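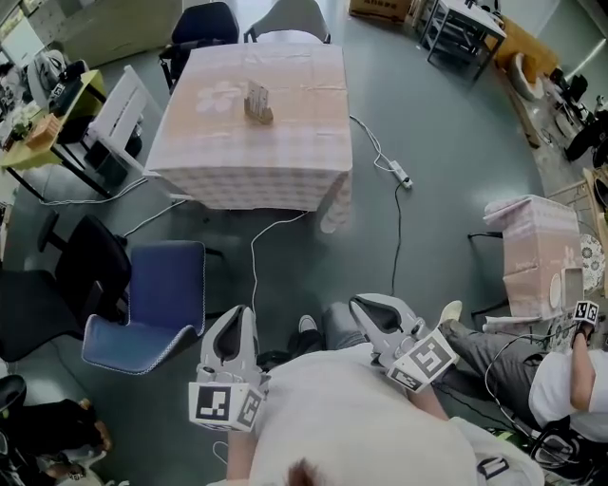 Wanted: people who lay tables (any old way, really)

Hi! I'm Nuria Hadgu and I look after Wubshet, a little project on how people lay, share and clear a table at home. We're looking for participants for the November round, and I'd love it if you had a think about whether that could be you, or your mum, or the neighbour who irons her serviettes.

The short version: you come to our room at Grukden for 4 sessions, you set up tables, you pack them down again, you have a yarn with us about why you did it the way you did, and you get $200 at the end of it. Lunch too, if you're on a session that runs over midday. Kiros Gudeta does the lunches and he over-caters, so bring a container.

What you'd be doing

Each session has a few table jobs in it. Spreading a cloth so it hangs decently on every side. Putting plates and bits and pieces out, moving them when somebody tells you there's one more coming for tea, then clearing the lot. There's some cardboard folding as well, small stands and boxes of the sort you'd use for a name card or a few biscuits. Some people take to the folding straight away and some people (me) go through a fair bit of cardboard first. Either is fine.

You'll work with one other participant for most of it. One of you might be at the big square table while the other is down low at the small one, and then you swap. The small table really is small, so you'll be sitting or kneeling next to it. If getting down to the floor and up again is hard on your knees, tell me when you apply and I'll put you at the big one for the whole session, no dramas.

Afterwards we sit down for a chat. Mitiku Abdella runs that part and he's very good at it. He'll ask things like where you learned to fold a cloth, who cleared up in the house you grew up in, and whether there was a good plate nobody was allowed to touch. In our house it was a gravy boat! You can skip any question you like.

The room

It isn't fancy. Both the tables have the same cloth on them, pale pink check, with a white flower print, and I'm very fond of it even though I know it divides people. There's a round plate with a floral pattern that most participants end up asking about, and a blue upholstered chair with white piping and a shell-shaped seat, which is by far the prettiest thing we've got. The desk with the yellow top is along the side. Greyish green floor. You'll find your way around in half a minute.

We run a power board and several cables across the floor near the big table, so please pick your feet up, and wear closed shoes with a decent sole. Sneakers are perfect. No thongs, no socks only. Clothes you can bend and sit on the floor in, please. Long floaty sleeves tend to take the plates with them.

Who we're after

Anyone over eighteen. You don't need to have worked in a café or done a hospitality course, though you're welcome if you have. I'd particularly like to hear from:

People who grew up in a big family and laid a table every night
People who never use a tablecloth and can't see the point
Left-handers, we're short on left-handers
Anyone who eats mostly at a low table or on the floor at home
Pairs who already live together (you can apply jointly, just say so in your email)

You'll need to be comfortable following spoken instructions in English. If you'd sooner do the chat part in Amharic, Eyerusalem Ejigu can sit in, just let me know ahead of time so I can roster her on.

Hours and money

Sessions go for two hours with a break in the middle, longer if there's lunch. We've got morning starts at 9.30 and afternoon starts at 1.30, and a few evenings for people with day jobs. All 4 need to be done inside November and I'd like a gap of a day or more between them, as arms do get tired.

The $200 is for the full set. If you have to pull out partway you'll be paid for the sessions you came to, fifty dollars each, and I won't be cross. It goes by bank transfer within a week of your last session. We can't do cash, sorry, I've asked. Bus and train fares are covered on top if you keep the receipt or send me a screenshot of your card history.

The round has a budget of $2000 for participant payments, so that's the full set for ten people. If more of you apply than we can fit, I'll keep your name for the next one, unless you tell me not to.

What happens to what you tell us

The chats get written up without your name. Bits of them may go into a booklet we're putting together with Mindska, who are printing 1000 copies, and you'll be shown your bit before it goes anywhere. If you hate it, it comes out. Kedir Lencho handles the consent forms and he'll go through yours with you at the first session, page by page if you like. It's a fairly plain form. Ask him anything, he'd much prefer questions on the day to an email afterwards.

Getting here

We're on the ground floor of the Iltent building at Grukden, through the side door with the green bell. There's a ramp from the car park. The front entrance is for the offices upstairs and they can't let you through to us, so don't stand out there in the rain like my last lot did. Street parking is two hours only, which is a nuisance with a two-hour session, so use the car park and I'll give you a pass for the dashboard. If you're coming by bus, get off at the library and walk back towards the shops.

Toilets are on the same floor. There's a kettle, milk and a soy milk that belongs to Kiros but he's happy to share.

How to apply

Email the Wubshet inbox (the address is at the bottom of our contact page) with "Tables" in the subject line, and tell me:

Your name and a phone number
Which start times suit you, mornings, afternoons or evenings
Whether you're right- or left-handed
Any food allergies
Anything about knees, backs, wrists or eyesight I should plan around
A few lines on how the table gets laid at your place, if it does

Please don't send a résumé! Somebody sent me a three-page one last time with referees and everything, and I felt terrible. The few lines about your table are the bit I read properly. If you want to attach a photo of your own table, go for it, messy is fine.

I try to answer everyone within a couple of days. If you make the list I'll ring you for a quick hello, ten minutes or so, and we'll sort your times out on the phone. I'd like to have all the places filled before the end of October, and the evening spots always go first.

One more thing. If you've got an old tablecloth at home you're not using, square or near enough, I'd be glad of a loan for the month. Checks, stripes, plastic, whatever. Pin your name to it and I'll make sure it comes back to you washed.

Cheers,
Nuria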